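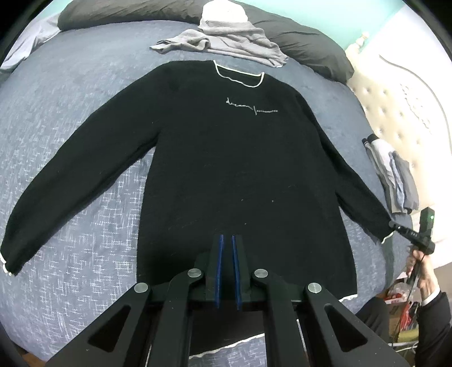

Schwarz, weiße Kanten, auf der Brust das Wort »dream«.

Clem Baxter hatte den Pullover zum vierten Mal glatt gestrichen. Die Aufgabe stand auf einem Zettel der Fairweather-Schule: Kleidungsstück flach hinlegen, Ärmel einschlagen, Saum nach oben, ablegen. Zwei Leute, zwei Greifer. Der Edudora-Wettbewerb verlangte 2.000 Durchgänge, und auf der Liste am Schrank standen 1.833.

»Du ziehst zu früh«, sagte Clem.

»Ich ziehe, wenn du hältst.«

»Ich habe noch gar nicht gehalten.«

Mira drückte ihren Griff zusammen. Die Finger schlossen sich mit einem leisen Klacken. Seit April gehörte sie zur AG, die sich Flokano nannte, und seit April hatte sie kaum etwas anderes getan, als Wäsche zusammenzulegen. Zu Hause tat sie es nicht mehr. Ihre Mutter hatte das zweimal angesprochen und es dann gelassen.

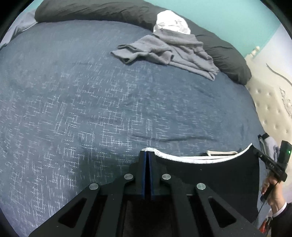

Die anderen in der AG programmierten. Jonas schrieb das Modell, Selin kümmerte sich um die Rechner, und am Ende würde ein Arm auf einem Tisch in der Aula stehen und einen Pullover falten oder eben nicht. Was der Arm wusste, wusste er dann von Mira und Clem. Selin hatte das einmal nett gemeint gesagt. Mira hatte den ganzen Heimweg darüber nachgedacht – ob er auch ihr Zögern lernte, bevor sie einen Ärmel anfasste.

»Können wir die schlechten löschen?«, fragte sie.

»Welche schlechten?«

»Die, bei denen mir der Stoff wegrutscht.«

Clem überlegte. »Jonas will die behalten. Der Arm soll sehen, wie man es wieder hinbekommt.«

»Und wenn man es nicht wieder hinbekommt?«

»Dann kommt die Nummer in die andere Spalte.«

In der anderen Spalte standen 200 Nummern. Die meisten waren von Mira. 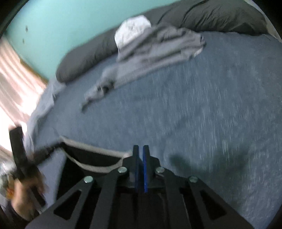
Vor zwei Jahren hatte die Horkance-Schule den Wettbewerb gewonnen, mit Handtüchern. Handtücher waren einfach, sie hatten vier Ecken und kein Innen. Mira dachte daran, während Clem die linke Ecke des hellen Bands nach oben zog. Der schwarze Stoff ging auf, und zwischen den beiden Rändern war es dunkel. Sie hielt die Finger ihres Greifers fast geschlossen daneben und wartete. Wenn sie jetzt zugriff, hatte sie zwei Lagen. Wenn sie wartete, vielleicht eine.

»Jetzt«, sagte Clem.

Sie wartete noch. Dann öffnete sie die Finger, setzte an und bekam den Rand zu fassen, nur den Rand.

»Das war langsam«, sagte er.

»War es falsch?«

»Nein. Nur langsam.«

Er schrieb die Nummer in die erste Spalte.

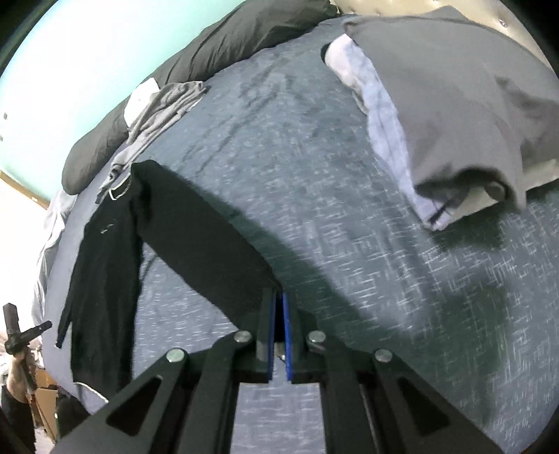 Schwarzer Stoff über der Bettkante, der blaue Bezug daneben.

Beim nächsten Durchgang rutschte ihnen alles weg. Clem hob den Arm und ließ ihn wieder sinken. Mira wollte das Teil mit der Hand zurückziehen, aber das galt nicht, also beugte sie sich vor und griff mit dem Werkzeug danach, einmal, zweimal.

»Andere Spalte?«, fragte sie.

»Warte«, sagte Clem. »Versuch es noch mal von der Seite.«

Sie ging um das Bett herum.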